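Zesivura School of Household Studies
Textile Care and Storage, Course Handout
Unit 5: Sorting Small Items from an Open Basket

Purpose of the unit

Unit 5 deals with the handling of small textile items after laundering: socks, cloths, straps, belts, and the other pieces that do not hang and are rarely folded with the main load. Students who have completed Unit 4 (Flat Folding) will already be familiar with the sorting table and the order of work. The present unit adds the open basket, both as a place from which items are taken and as a place in which they are stored.

The unit consists of one lecture and two practical periods. Practical periods begin at 9:15 a.m. Students should read sections 1 through 4 before the first of these and bring the handout with them.

1. The work surface

The basket is placed on the table before any item is removed from it. A surface at waist height spares the back, and a pale top makes dark lint and loose threads easy to find. The basket should stand a little to one side of center, leaving a clear area on the other side for finished pieces. Left-handed students may reverse the arrangement.

Items taken out of the basket are laid directly on the tabletop. They are not stacked on the rim, hung over a chair, or held in the other hand while the next item is chosen. In the practical arrangement shown in this section, a small light-blue piece lies on the table to the left of the basket, and a white cloth item with a black strap or band is still inside.
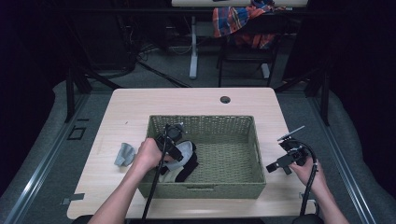
2. Order of removal

Small items are removed one at a time. The following order is used throughout the course:

First, pieces lying on top and free of any other piece.
Second, pieces with a strap, band, tie, or drawstring. These are lifted by the cloth and never by the strap, which may be caught around something underneath.
Third, socks and other paired items. Each is laid on the table singly until its partner has been found.
Last, anything remaining in the corners of the basket.

A crumpled item should be opened completely before it is assigned to a group. Many sorting errors recorded in the November practicals came from pieces judged while still bunched. A sock rolled into itself is easily taken for a washcloth, and a narrow band may be hidden inside a fold.

Items that cannot be identified are set at the back of the table and reviewed at the end of the period. They are not returned to the basket.

3. The basket

Students will meet three kinds of basket in the storeroom: the coated wire type supplied by Kuvberg, the lined fabric type, and the woven natural-fiber type. The remarks in this section concern the last of these.

Woven baskets are light and hold their shape well, but the weave must be respected. Fine knits and loose threads catch on the strands, particularly where the weave is coarse. The inside and the rim often differ in this regard. In the grayish-green basket used for this unit, the floor is a flat, dense weave of small stitches in neat rows, whereas the wall and rim are made of much heavier braided cords. Delicate items should be lifted clear of the rim and should not be drawn across it.

The outer edge of a woven basket sheds a certain amount of fiber. The table should be wiped in the direction of the grain before clean textiles are laid down, and again after the basket has been moved. Baskets are to be lifted when they are moved. Sliding them drags loose fiber and grit over the wood.
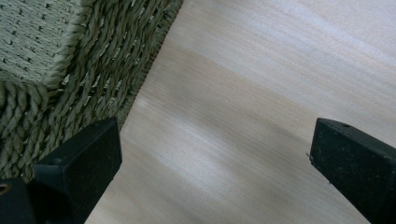

4. Care of woven baskets

Empty the basket and turn it over a sheet of paper. Tap the base firmly.
Brush the interior with a soft dry brush, following the rows of the weave.
Brush the cords of the rim separately, working into the grooves.
Wipe with a cloth that has been wrung out well. Do not soak.
Allow the basket to dry completely before storing textiles in it.

Damp items must not be left in a woven basket for any length of time. Where this cannot be avoided, a cotton liner is required.

5. Practical assignment

Each student will sort one basket of 25 small items and complete form 1372, available from the Campos building office. The form asks for the groups chosen, the number of items in each, and any item left unidentified. A written account of no more than 600 words is to accompany the form, with attention to the order of removal and to the condition of the basket before and after use.

Completed work is submitted to the department office in Room 31.

Reading

Deltholm Course Reader, chapter on household textiles, sections on small items and on natural-fiber containers.
Handout for Unit 4, paragraphs on table height and lighting.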